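Progress report no. 3, Kadov Hall conservation works
30/12/2023

Hi Deirdre,

Sorry this has landed in the dead week between Christmas and New Year, but I wanted it off my desk before you went back to your trustees. I've kept the same order as last time so you can put the two side by side.

The short version is that the roof is on, the windows are slower than I promised you, and we've had one nice surprise under the lino in the supper room (more on that below!). We're still inside the money, just not by as much as I'd like.

Roof. Conall Tully's crew finished the main pitch and both skillions. You'll remember the argument we had over whether to keep the old corrugated sheets on the north side. We kept every one that would hold a screw, and in the end 158 sheets went back up, all cleaned and refixed in their original runs. The new ones are the same profile and gauge and have been left unpainted, so they'll look pretty shiny next to their neighbours for a few years. I think that's fair enough and the heritage adviser agreed with me. The ridge vent turned out to be a later addition, held on with fencing wire and optimism, so we've gone back to the plain ridge capping you see in the 1931 photograph. Gutters are quad profile with round downpipes. The downpipe at the rear corner still discharges onto the ground and I'm not happy with it. Conall's coming back to run it into the pit.

Stumps and floor. All the perimeter stumps are done. We replaced 20 in total, mostly under the stage, where the ground has been damp ever since somebody filled in the old drain. The hall floor has come up 35 mm at its worst corner and the doors on that side now close, which made me far happier than a door should. A few hairline cracks have opened in the plaster above the servery as things settled. I was expecting those and we'll leave them alone until the building has been through a summer.

Windows. Okay, this is the late bit. There are 14 double-hung sashes and Fulgencio Zepeda has finished nine of them. He found a lot more rot in the sills than our survey picked up (my survey, so I'll wear that), and he's been splicing in new timber instead of swapping out whole frames. It's beautiful work and it's slow. The remaining five are all on the street side, so the front of the hall is going to look boarded up and sad for a while yet. He's now aiming for March. I'd rather give you that date than a cheerful one.

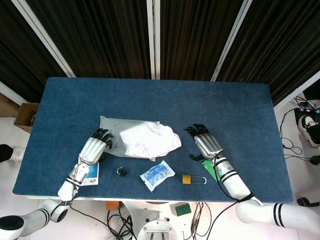 Dulden Building Conservation Trust | Projects Team

The supper room. When we lifted the lino we found another layer of lino, then newspaper, then a painted floor border in dark red and cream running right around the room. It isn't on any of the drawings and it isn't mentioned in the 1986 statement of significance either. Bláthnaid Mac Giolla spent two days on her knees with swabs and reckons it's original, or near enough, as the red goes under the skirting in the one spot where the skirting has never been moved. It's worn right through at the doorway and in front of the sink, but the rest is in very good nick. I've asked her for a written recommendation. My own feeling is that we clean it, put a sacrificial coat over it and let people walk on it. It has had suppers on it for a very long time already.

This does affect the heating. The plan was to run pipes under that floor and box them in along the wall, and the boxing would now sit straight on top of the border. Cormac Moriarty has drawn up an alternative with the panels mounted high on the end walls. It adds $300 to his price. I've approved that out of contingency, but please yell if you'd rather I'd asked first.

Paint. Scrapes have been taken from the front door, the bargeboards and the stage arch. The bargeboards have been at least four colours, including a green I can only call brave. We've shortlisted two schemes and both are going up as sample boards at the Brillar Street end so locals can have a look. I know the council would love everything cream.

Money. Second instalment fully spent and acquitted, with receipts in the attached folder. The Zwahlen invoice for scaffold hire came in $569 over because of the extra time on the north side, and that's in there too. Contingency is looking thin but it isn't gone. The sills are where the rest of it will go, if it goes anywhere.

What I need from you:

A yes or no on moving the window milestone to March.
Confirmation that the floor border can be treated under the existing permit, or whether you want a separate application.
The wording you'd like on the sign, as the current one still has your old logo on it.

Next up for us is the rear ramp, then lining the kitchen, then the stage steps, which need a handrail that doesn't look like it came from a swimming pool. If you're out this way in the new year come and see the floor, and bring a torch, the power's still off in that end.

Cheers,
Projects Team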